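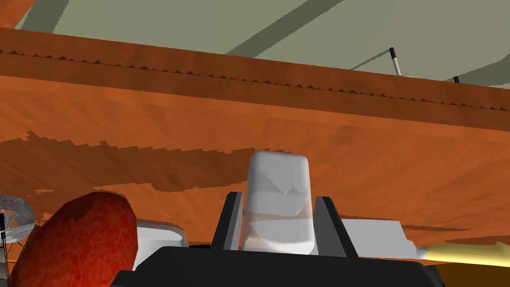 What was shown at the open day?

Recorded pick and place runs in a simulated kitchen, played back on the big screen at Dillstead, plus the files visitors can take home.

Home | Data | Demos | Visit | Contact

Posted in March by the Orkis demo team

# orkis-openday

Files from the Dillstead open day. Written up fast, will tidy later.

## What's in it

- 176 runs, all in simulation, none from the real arm
- 58 of those were shown on the day, in `shown/`
- the rest in `spare/` – same tasks, different start positions
- one text file per run with the task wording and the joint readings

Runs are short. Longest has 2,000 steps and most of that is the arm waiting. Didn't trim it.

## Views

Gripper view is the main one. Fingers at the bottom, whatever is held between them, rest of the room behind. In the still at the top of this page it's a white block with rounded corners, held upright, with a big red apple down to the left. Underside of the wooden surface fills most of the background, so don't expect a nice tidy tabletop in every still. The low angles are the ones people asked about most.

Side view exists for the `shown/` runs only.

## Running the demo

1. Install Zavevix (the player we used on the day)
2. Unpack the archive next to it, not inside it
3. Start with `play shown/` and pick a run from the list
4. Space bar pauses, arrow keys step

Works on an ordinary laptop. Slow on the old one in the Orbán room, shadows go blocky if you set quality to low. Leave it on medium.

## How the afternoon ran

Doors at 2 pm. Talk first, then playback, then visitors chose a run and guessed where the arm would go next before we let it carry on. Guessing game went down well, the talk was too long. Next time playback first.

Children's group had 17 in it, which is too many for one screen. Bring the second projector.

## Known problems

- Task wording is uneven. Some say "pick up", some say "grab", one just says "block".
- Wood edges throw jagged shadows on things. It's the renderer, not your screen.
- A few runs in `spare/` stop early. Left in on purpose, but not labeled seperately yet.
- Colours look warmer on the projector than on a laptop. Check before you print anything.

## Using it

Free for teaching and for your own open days. Please say it came from Orkis. Don't use it to judge how good a real arm is – there's no real arm data in here and the grip is more forgiving than it shoud be.

## To do

- label the early stops
- side view for `spare/`
- shorter talk

Corrections to the contact page, link in the menu.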